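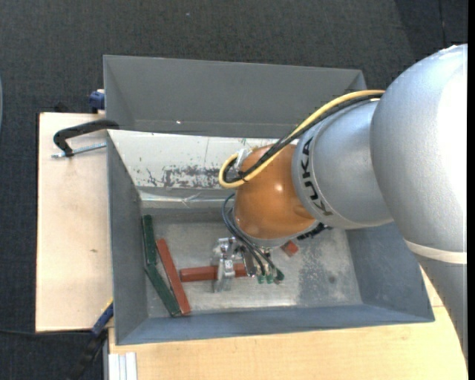

I've been hooked on the Rajan grasping method since August, mostly because it learns from its own fumbles! The team at Lutier lets the arm try 100 grabs, scores each one, then retrains overnight and goes again. Short blocks like the orange-red one under the fingers are the easy marks (66 clean lifts on the first go). Those two long sticks by the sloped wall, nearly touching, are what I'd lose sleep over. It managed 24 of 40 with sticks like that, and I reckon that's a ripper result.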